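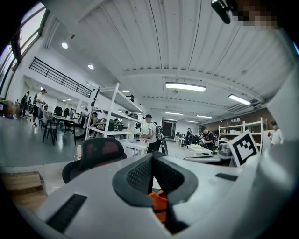
Busisiwe Oosthuizen reckons hand-held grippers teach a robot nothing it couldn't learn from being steered directly, and that 380 demonstrations done by hand are just 380 chances for a wobbly wrist. I love this argument, and I think she's wrong! The wobble is the good part. People correct themselves as they go, and a policy trained on those small rescues has seen trouble before it meets any. Our Zurkach runs used 43 fewer demonstrations than the steered set and still coped better with a nudged cup. I'd happily collect 200 more tomorrow.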